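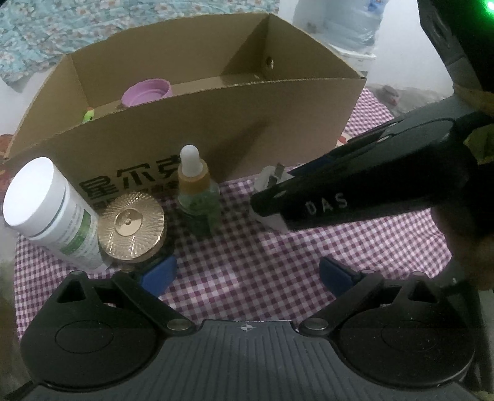 Open cardboard box on a gingham cloth

Annual college lecture moved to the Huang Room - anyone else going?

marnari_alum
The mailing came this afternoon. The annual lecture is in February again, but they've moved it out of the old hall and into the Huang Room, which by my recollection holds 74 people if they all breathe in at the same time. The speaker is Tiina Saarinen, on how small states write their own histories. I'd go and hear that in a parking garage, and given the Huang Room I may get the chance.

Two tickets per member, booking by email only. Has anyone had a confirmation yet?

quadrangle
Mine took three days last year and came addressed to a different member. I showed it at the door and they waved me in, so for one evening I was a retired dentist.

pell_mell
I'm going to be the grump here. Why a smaller room? The last lecture was full, with people on the stairs, and the lesson drawn from that is apparently fewer chairs. The old hall is right there. It has a roof and everything.

marnari_alum
The mailing says "a more intimate setting." I read that as the heating being broken.

oldstacks
The heating IS broken. It has been broken since I was an undergraduate. We sat through a whole series on the Hanseatic League in our coats and we were glad of it.

pell_mell
You were not glad of it.

oldstacks
I was glad of parts of it. The herring week was very strong.

Kundaleo
Unpopular view, but I like the small room. In the old hall you get a fine view of a pillar and you hear every third word. I went to one on grain prices and came home convinced it had been on brain prices. Took me until the Q&A to catch on, and even then I thought the questions were a bit off.

quadrangle
Speaking of the Q&A, can we please have an actual chair this time? Last time the first question ran longer than the part of the talk it was about, and it had footnotes. He said "footnote" out loud.

marnari_alum
That was me.

quadrangle
I know it was.

pell_mell
Back to tickets. If it's two per member and they all bring a guest, that's 37 members. There are more of us than that complaining in this thread's older cousins. Why not stream it? Ultari House streams its lectures and they can't even spell "colloquium" on the poster.

Kundaleo
Ultari House streams a picture of a lectern with a man's elbow coming in from the left. I watched an hour of it. Nice elbow.

oldstacks
Against streaming. Put it online and people stay home, and then there's no dinner afterward, and the dinner is where you find out what the speaker really thinks.

pell_mell
Some of us live two flights away and would settle for what the speaker thinks officially. 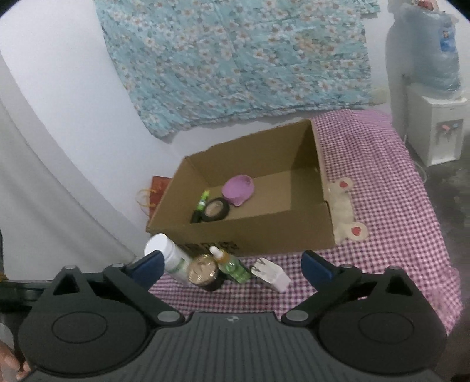
Sze-wing Leung
Hello all. I wrote to the college office this morning and got a reply before lunch, so miracles do happen. There will be an audio recording, no video, and the text goes in the spring newsletter. They have a waiting list for seats and you need to ask to be put on it. It won't happen by itself.

pell_mell
Audio I can live with. Thank you. I withdraw a small part of my tone.

oldstacks
Does the waiting list include the dinner?

Sze-wing Leung
Separate list, separate email, and you have to tell them what you don't eat.

Kundaleo
Tell them you don't eat the salmon. Trust me on this one.

marnari_alum
Confirmation just landed, correct name and all. I have a spare seat if anyone wants it. I'm told I may ask one question, under a minute.

quadrangle
I'll take the seat. I'm bringing a watch.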